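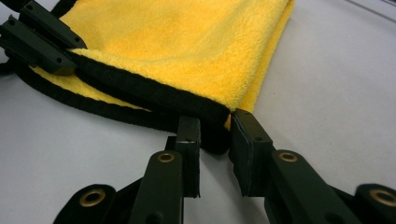

文／Ermelinda Fonseca　审读／Shiela Sison　栏目：Gimus 小小程序角　2026年1月18日

叠毛巾的程序是怎么想事情的？

你会叠毛巾吗？肯定会！抓住两个角，对折，拍一拍，好了。你一边叠还能一边唱歌，脑子好像根本没在忙。

可是要写一个会叠毛巾的程序，那可太有意思了，因为你得把脑子里悄悄做完的事，一件一件说给电脑听。今天我们就拿这条黄毛巾当老师。

第一件事：毛巾在哪儿？

电脑收到的照片，其实是一大片数字，每个小点用几个数字记下自己的颜色。黄色的点是一组数字，灰白桌面的点是另一组。程序把颜色相近、又挨在一起的点归成一堆，于是就有了“这一堆大概是毛巾，那一堆大概是桌子”。这个本领叫“感知”。

黄毛巾的边是黑的，这对程序是个大帮手！顺着黑边找下去，就能猜出毛巾的轮廓。不过麻烦也跟着来了：夹爪也是黑的。黑边挨着黑夹爪，哪里是布，哪里是机器？只看颜色会弄混，所以程序还要看形状和质地：毛巾边毛茸茸、弯弯的，夹爪的边又直又硬。

再看叠起来的地方，上面一层压着下面一层，露出两道黑边。要是程序把两道边当成一道，它就会以为毛巾只有一层，一夹下去，可能夹多了，也可能夹少了。Ulalby 小组的程序员管这叫“数错饼皮”，我觉得这个名字好极了。

第二件事：先动哪儿，后动哪儿？

知道毛巾在哪儿以后，程序要订计划，这叫“规划”。一只夹爪先夹住一个角，别让它跑掉；另一只夹爪再去找下一个合适的地方。走哪条路才不会撞到同伴？从上面下去，还是从旁边伸过去？程序会在电脑里先试走好多条路。Ulalby 的程序叫 Tornovano，它每次出手之前要比较300条路线，撞车的划掉，绕远的划掉，最后挑一条最顺的。

毛巾还有个坏脾气：它会变形。积木推一下还是积木，毛巾推一下就皱了，鼓包了，角也藏起来了。所以计划不能订得太死，走一小步，就得再看一眼。

第三件事：手指要用多大劲？

这一步叫“控制”。两根手指慢慢靠拢，程序不停地问：现在离多远？合上了吗？夹紧了没有？问完马上改，改完接着问。Tornovano 一秒钟要问大约150遍，比你眨眼快多啦！太松，布会滑走；太紧，布会被扯得歪歪扭扭。

看一看，想一想，动一动，然后再看一看。程序员把这样转圈圈叫“循环”。你骑自行车的时候也在用循环哦，车往左歪一点，你就往右扶一点，扶完再感觉一下。

那程序怎么学会这些呢？有一种办法是看人做。人拿着带相机的夹子叠毛巾，相机把每一步都录下来，程序再从录像里找规律：看到这样的布角，手指就该往那边走。看得越多，各种古怪的皱褶它就越熟悉。

在家玩一玩

找一条毛巾，再找一个同伴。你闭上眼睛当夹爪，同伴当程序，只能用嘴说，比如“左手往前2厘米”“捏住”“抬高”。说得不清楚，你就故意照字面做，不许帮忙猜！

我和 Shiela 玩的时候，她只说了一句“叠过来”，我就把毛巾叠到了她头上。后来她改成一小句一小句地说，还学会了每说一句就看看毛巾变成什么样了。我们叠好的那条边角没对齐，可我们俩都高兴坏了。

玩完以后，把你们用过的口令按顺序写在纸上，换一条大一点的毛巾再试一遍，看看哪几句需要改。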